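Publications Methods notes Cells Contact

Archive > Methods notes > Wavura cell > Section 4

12 min read

4. Cell set-up and upkeep

4.1 Layout

The Wavura cell is one arm, one wrist camera, one bench. Arm bolted to a steel plate, plate bolted to the floor – we tried it on the bench first and the whole lot rocked. Controller sits under the bench on a rubber mat. Cable run goes up the back of the arm and is tied at three points, with a loose loop at the wrist. Too tight a loop and the camera plug works out after a few hundred picks. We lost most of a week in July to that plug before anyone looked at it.

Gripper is the Visser two-finger type with soft pads. Pads are glued, not screwed. Stated here because the older write-up says screwed and readers have asked.

4.2 The simulated twin

Every change to the cell is made in Madavine first, then on the real thing. The twin has the same arm, same reach limits, same camera mount. Wrist view is rendered at the pose the real camera would hold. Test object for set-up is a red potato on a varnished-looking wooden top (Fig. 1). The bench grain and the glare are kept in on purpose. A plain grey top gave us a detector that did very well in the twin and fell over on the bench.

Skin texture matters more than we thought at first. Two-tone skin, red running into yellow, splits the mask if the colour threshold is set too narrow. Fixed by widening the threshold and closing gaps in the mask before fitting the outline. The eyes caused less bother. They show up as small dark spots and the gap closing deals with them.

4.3 Camera offset

The wrist camera looks past the fingers, so at close range the object drops towards the bottom of the view and part of it is lost. In Fig. 1 the lower part of the potato is already out of view. The outline fit has to cope with that. We fit to the visible arc only and throw away any edge point touching the image border. Before this was added the fit snapped to the border and put the centre far too high, and the arm closed short.

Offset is checked each morning at 8.30, before the first run. Procedure: send arm to the check pose, grab one view, compare with the stored one. If the difference is over the limit, redo the hand-eye calibration, 30 poses. Takes almost 54 minutes with the slow speed setting. Do not use the fast setting, the mount flexes and teh result drifts.

4.4 Upkeep

Pads wiped after every session, replaced at 2000 closes. Starch builds up in the pad grooves and dries hard, warm water shifts it, solvent lifts the glue. Wrist bolts checked with the torque key when the pads are changed. Camera window cleaned with a dry cloth only.

One repair in the period covered. Joint four brake began dragging at close number 518 on the new pads, heard as a low scrape on the way down. Arm was powered off and pinned, cover removed, brake disc swapped for the spare. Cudutico supplied the disc, wrong shim in the box, second parcel had the right one. After the swap the joint was re-zeroed and the offset check redone from the start. Old results with the dragging brake are kept out of the tables in Section 5.

4.5 Known faults still open

The twin does not model pad wear. Also the render has no lens dirt, so a smeared window on the real camera shows up as a failed check with no match in Madavine – we treat it as dirt first and calibration second. Lighting in the twin is fixed. Bench lighting is not, the blinds help a bit, and a proper hood is on order.

Figure 1. Simulated wrist view, close range, test potato on wooden top. 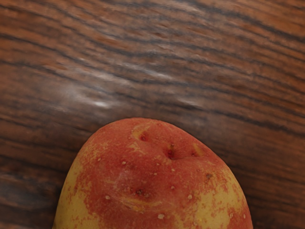 Comment from Cudutico: the shim mix-up was ours, and the part list has been corrected. We would check the brake gap again once the new disc has bedded in, at the next pad change if that is easier. A dragging disc on joint four usually marks the hub as well, so worth having the cover off for a look while the arm is pinned.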